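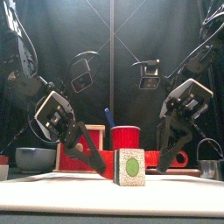

Clearing and Resetting a Shared Activity Table

Guidance for staff and session leaders, Unton Learning Centre
Prepared by Evdokia Gavalas. Last reviewed November 17, 2024

Purpose

This page sets out how a shared activity table should be cleared, cleaned and reset between sessions. It applies to the tables in the Ahonen Room and the Clenanen Room. Tables in the workshop are covered by separate guidance, which is available from the front office.

Small mixed items are the usual source of delay at changeover. Blocks, cups, pens, bowls and wooden pieces tend to gather in the middle of the table during a session, and it is quicker to deal with them in a fixed order than to pick them up one at a time and look for a home for each.

What you will need

A shallow tray, 50 cm wide
Two soft cloths
A bowl of warm water with a little washing-up liquid
The room's contents card, kept inside the cupboard door

Do not use spray polish on white tabletops. It leaves a film which holds pencil dust.

Step 1: Take off anything that can spill or roll

Begin with cups, bowls and other open containers. Empty them at the sink and stand them on the draining board. Pens and markers should be taken out of any cup before it is moved. Check that each cap is firmly on and return the pens to the pen drawer. A marker found without its cap should be tested on scrap paper and thrown away if it is dry.

Ceramic bowls are carried separately, with both hands, and are never stacked inside plastic ones.

Step 2: Lift the long pieces

Toy tools, handles and other long pieces are lifted next. Hold a long piece near both ends and raise it clear of the smaller items before turning towards the tray. Where a piece has a hole at one end, it may be hung on the hooks beneath the shelf. All other long pieces lie flat at the back of the tray.

If a piece has been resting on a board, lift the piece first and the board second. The two should not be slid off together, as grit trapped under a board will scratch the surface.

Step 3: Collect blocks and cubes

Place blocks in the tray in a single layer, with any label facing upwards. Labels are used to match each block to its set, and a block whose label is loose or missing should be put in the repairs tub with a note of the room. Please do not re-glue labels yourself.
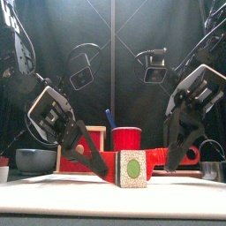 A speckled block with a green oval label, in front of a long red piece and a red wooden box with a round knob.

Step 4: Check and move the boxes

Boxes stay on the table until last. Look inside each one before lifting it, and return any stray pieces to the tray. Carry a box from underneath. Knobs are for opening only and will work loose if they are made to take the weight. A knob that turns freely should be reported to Panagiotis Tsolakis, who holds the spare screws.

Painted boxes are wiped with a damp cloth. Bare wooden edges are wiped with a dry one, along the grain.

Step 5: Clean the tabletop

Wipe from the back edge towards the front, using the damp cloth, and follow with the dry cloth. Ink marks which remain after two passes may be treated with the Wemance cleaning block from the sink cupboard. Press lightly and rinse the area afterwards. Allow the surface to dry fully before anything is put back.

Step 6: Reset

Consult the contents card and set out the items for the next session. Unless the card states otherwise:

boxes stand towards the back, with the knob facing the front of the table;
long pieces lie parallel to the front edge;
blocks stand in front of the long pieces, labels to the front;
cups and bowls stand to the left, at least 4 cm from the edge.

Initial the card when the table is ready.

Missing or damaged items

Record the item, the room and the session in the changeover book. Replacements costing less than £100 can be approved at the front office. Anything above that sum must wait for the stock review in August, unless the item is needed for a booked session.

Questions on this guidance should be addressed to Evdokia Gavalas at the front office.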